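In Praise of the Two-Night Minimum
03/04/2022 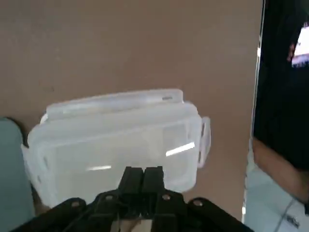 A clip-lock food box with its lid on.

I have a rule for road trips now, and I will defend it to anyone who'll sit still long enough. Two nights, minimum, everywhere. If a place is worth unhooking for, it's worth waking up in twice. And if it isn't worth two nights, I'd like to drive right past it and spend the extra night somewhere that is.

I came to this late. For years we traveled the other way, and I was proud of it! Our first big loop had 13 stops on it and I could recite them in order. I had a spreadsheet. I had drive times down to the quarter hour and a column for fuel. We rolled into every campground at suppertime, leveled the trailer in bad light, ate something out of a pan, slept, and rolled out by nine with the coffee still too hot to drink. I came home and told everyone it was the best trip of my life, and I believed it, right up until a friend asked me what Callow was like.

I had slept in Callow. I had the receipt. What I could tell her was that the dump station was on the left and the showers took quarters.

Well, we went back. Same campground, even, a little county place on the reservoir with 40 sites and a gravel loop, and this time we booked two nights. The first evening went the way first evenings go, all hoses and wheel chocks and where did you put the surge protector. But the next day was a whole day. I'd forgotten what one of those felt like on the road. We walked the shore path before breakfast and there was fog sitting on the water, just on the water, as if someone had laid it there. We found out the bakery in town sells out of the seeded rolls by ten (go early, buy extra). We rented a canoe that pulled to the right the entire time and laughed until we had to stop paddling. By evening I knew which neighbors had the friendly dog and which ones had the dog that only looked friendly. That is what I want from travel and I'd been driving away from it every morning at nine.

People who like to cover ground will say that vacation days are limited and the country is big, and both of those are true. I have felt the pull of one more dot on the map as strongly as anybody. If you have a week off and a pass to four parks, it seems almost ungrateful not to use it. But do the arithmetic on a one-night stop. You arrive at four or five. You set up. You sleep, and then you take down the same things you put up twelve hours earlier. What's left over is maybe a sunset and a walk to the restroom. Adding the second night doesn't double your time in a place, it gives you something like five times as much, and nearly all of it is daylight. I don't know a better deal in camping.

And the driving gets nicer too! I hadn't expected that. When I knew I had another six hours ahead of me tomorrow, and another six the day after, the road was a chore I was working off. Now a travel day comes along every second or third morning and I look forward to it. We stop for the overlook. We stop for peaches. Last October we stopped for a tractor show outside Bepari that we only knew about from a hand-lettered sign, and I spent an hour and a half listening to men argue about magnetos. I don't own a tractor. I'd go again this fall.

There's the matter of weather as well. A one-night stop is a coin toss. We drove a long way out of our route once to see the lake at Jirnstead, which everybody had told us was the bluest water they'd ever laid eyes on, and we got rain. Sheets of it. We saw a gray lake under a gray sky from the inside of the truck, and then we left, because the spreadsheet said so. I'm told it cleared by lunch. On the second visit it rained again the first day, and I swear I was almost pleased about it. We played cards, napped, ran the heater, made a pot of chili. The following morning I opened the door and there it was, so blue it looked like a mistake. We sat on the rocks until our legs went numb. If we'd been on the old schedule I would have missed it twice.

I'll grant some exceptions, since a rule without any gets tiresome to live with. When you're crossing a long empty stretch to reach the part you care about, pull into whatever is level and go to sleep. I don't count those. A truck stop is a truck stop and I'm grateful for every one that ever let us park. I would also let off anyone headed to a wedding, or anyone hauling small children who have simply had enough and need to be moved along. But be strict with yourself about which towns go on the "just passing through" list. I had Brornura on mine for years. Hot, flat, one exit, a gas station with a good ice machine. Then a wheel bearing went and we were stuck there waiting on a part, and on the second evening somebody at the shop told us to take the river road at dusk. Herons, all along the bank, standing in the shallows as far down as I could see. I'd filled up half a mile from that river I don't know how many times.

I don't think Brornura is a secret paradise. The campground is hot and the highway is loud. But it had an evening in it, and I suspect most places have at least one of those.

A few practical things, if I've talked you into it. Call the campground and ask about the second night even when the website shows it full; the small ones especially tend to keep their real calendar on paper by the phone. Arrive with dinner already made on the first night, so that you aren't cooking and leveling at the same time. I pack ours at home, in boxes with lids that clip down, and it has saved more evenings than any gadget I've bought for the trailer. Don't plan the middle day at all. Pick one thing, if you must, and do it before lunch. And fill the water tank when you get there, while you've still got your shoes on.

The bigger change is in how you plan. I used to start with the map and see how far I could stretch the loop. Now I start with the number of nights, cut it in half, and that's the most stops we get. Eight nights, four places, no arguing. It's surprising how much fun the choosing becomes when you have to leave things out. We have real debates at the kitchen table about it – lakes against canyons, the town with the old movie house against the one with the hot springs – and whatever loses goes to the top of the pile for next time. The pile is enormous. I find that cheering. It means there's no hurry.

We leave again in a few weeks, heading north this time, and Callow is on the list again, for three nights. I know, I know. But there's an island out in that reservoir we never got to on account of the canoe, and I've already called to ask whether they've fixed it. They have not. I booked it anyway.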